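Recording and Labeling the Bowl Wrap Task
Cedier Student Robotics Club – manipulation group
Maintained by Xuelian Duan. Last revised 21/06/2023.

This page covers how to record, trim and label first-person demonstrations of the bowl wrap task. It assumes you have finished the setup page and can record and play back a test clip. The arm side of the project (Joltholm) has its own notes and is not repeated here.

Why this task

Covering a bowl with cling film is a two-handed job with a thin, clear, stretchy material. The film is hard to segment, it sticks to itself, and the hands hide the rim for much of the time. Our earlier cloth folding model did poorly on anything transparent. Birdie Villanueva proposed film and bowls in January as the next step up, and the task list was fixed after that.

Before recording

1. Set the exposure by hand on the countertop. Auto exposure hunts when a window is in view and the film highlights clip.
2. Look down at the work and check the preview. Both wrists and the full bowl should be visible at your normal working posture.
3. Leave ordinary kitchen items where they are. The model needs background clutter.
4. Keep watches and bracelets the same for the whole session. If you start with one on, finish with it on.
5. Start a new session in Rolura and enter the bowl, the film type and the contents. Free text is fine for contents.

Recording

Work at your usual speed. Do not slow down for the camera and do not repeat a step because it looked untidy. Film that wrinkles or twists is useful data. If the film tears, carry on with a new piece and add the tag "tear" afterwards.

Each demonstration should include at least one stretch with the bowl held off the counter and one with the roll handled directly. Turning the bowl over is allowed. Keep the head still while pinching the edge of the film; fast head motion at that point ruins the hand tracking.

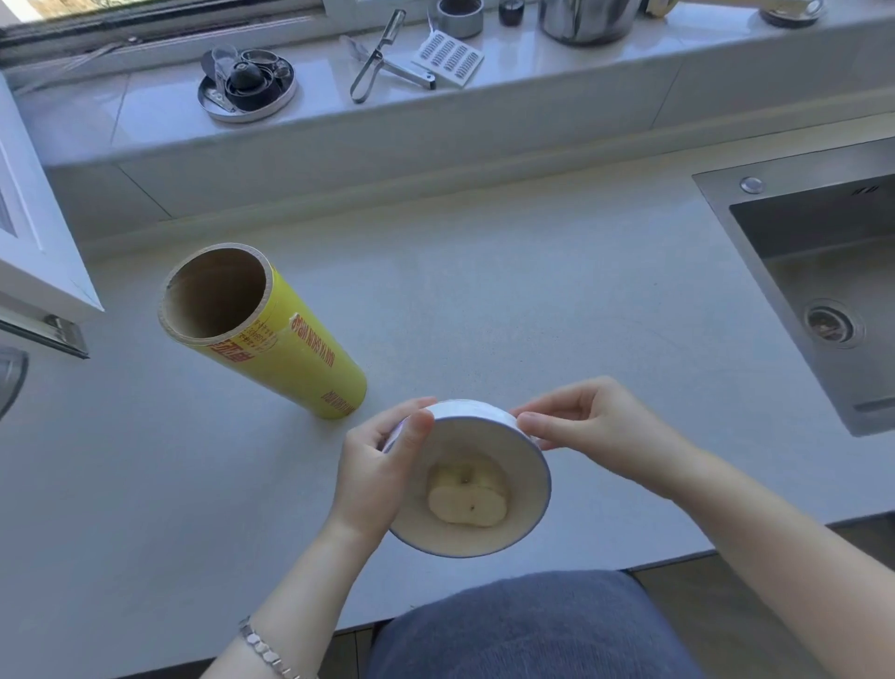
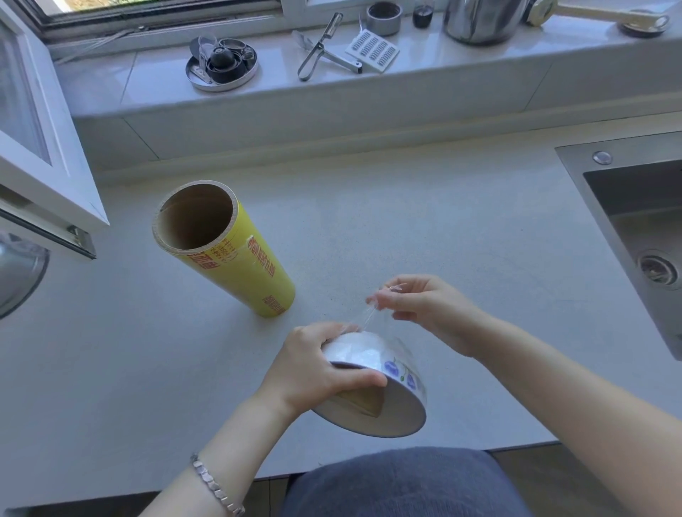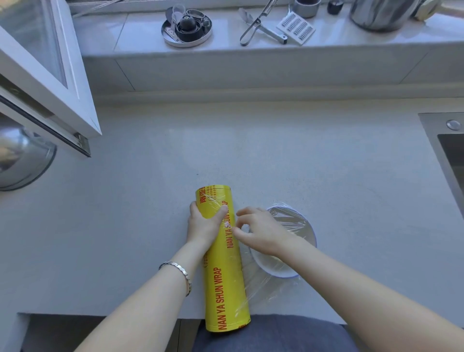

Bowl wrap task, head view. First: bowl held with the inside facing up. Second: bowl upside down, film pulled across the base. Third: left hand on the roll, right hand pinching the film.

Trimming

Cut each clip 3 seconds before the first hand contact and 3 seconds after the last. Do not cut in the middle, even if there is a pause. Clips with a pause longer than 11 seconds go in the "long" folder, and Jiahui Zhong decides what to do with them.

Labeling

Labels are per segment, one per hand. Use only these:

hold – hand supports the bowl or roll with no film in the fingers
pinch – film between thumb and fingers
pull – film under tension and moving
press – film pushed against the bowl
free – no contact

When a hand holds the bowl and presses film with the thumb, label it press. This was argued over at length and the older Fang labels use hold instead, so do not mix the two sets without running the convert script first.

Bowl orientation is a separate track: up, down or tilted. Anything you cannot decide within a few frames of playback is tilted.

Contact with clear film is often not visible. Label from finger position and from highlights on the film, and mark the segment "low" in the confidence column. Low segments are left out of training but kept for evaluation.

Checking and upload

Run the checker before uploading. It reports gaps, overlaps and missing orientation labels. The current set holds 2,677 segments, and the checker has to pass on all of them before a merge, so one bad file blocks everyone.

Known problems

– The hand tracker swaps left and right when the forearms cross. Fix by hand.
– Steel sinks and pots give false hand detections from reflections. Delete them.
– Printed film rolls are sometimes picked up as a second bowl. Jianhua Yan has a patch in review.

Questions about label rules go to Xiaoyan Deng.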